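Modside Workshop — Gallery: Cables, Connectors and Covers

Welcome to our gallery page. My name is Damian Kołodziej and I keep the pages for Modside, a small repair and assembly workshop in Ikport. Several people asked me to show more of the small work, so this page is mostly about wires, and how we prepare them before they go inside a plastic cover. Our gallery has had few updates this year, and I am sorry that the captions are sometimes longer than they should be. The older galleries (the front counter, the lamp repairs, the open evening) are still in the menu on the left side.

First, some words about how we work. When a unit arrives, Divya Poojary opens it and writes a paper label for each cable before she unplugs it. The label says the position, the length and the direction of the connector. It looks like slow work, but last winter we had a batch of 40 control units from Tekovo and two plugs of the same size could be exchanged by mistake. With labels we lost one morning. Without them I think we would lose a week.

After this the covers are washed with warm water and a little soap, and they dry on a rack until the next day. We do not use alcohol on light-colored plastic — it can leave a dull mark, and the mark stays. Gifty Darko tested it on a broken cover that we keep in the drawer, and everyone who is new here gets to see this cover on the first day.

Long cables we coil by hand. The coil should be open and easy, as big as a palm or a little bigger. If you pull it tight, the cable remembers the shape and later it pushes against the lid. Kirsty Drummond learned this in her former job at Boateng, where she prepared cable sets for sewing machines, and she taught the rest of us. My own coils are still not so beautiful as hers.

Colored wires need the most attention. They are thin, and the weak place is where they go into the connector housing. We hold the housing and never the wires, also when the plug sits very hard. For this there is a flat plastic tool on each bench, and please put it back if you borrow it.

Now the picture.

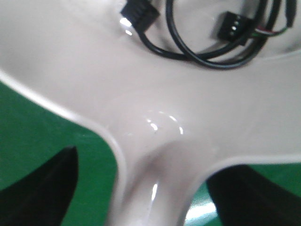
Why do you not use metal tweezers to pull out a small connector?

Metal tweezers can scratch the housing or bend a pin, and then the contact is poor, so we use plastic ones or the fingers.

Black cable in loops on an off-white molded part. The connector with the row of small holes is the side I always check with a lamp, because dust likes to stay there.

Near the same connector are thin wires with some green, red and white. I like these colors very much against the pale plastic.

The curved rim of the part takes the light well. On such a rim one can feel a small crack with the finger sooner than one sees it.

More pictures will come in December, when Efua Sowah finishes sorting the spare connectors. She has 119 bags to go through, and I promised to help her on Fridays.

Page updated November 27, 2023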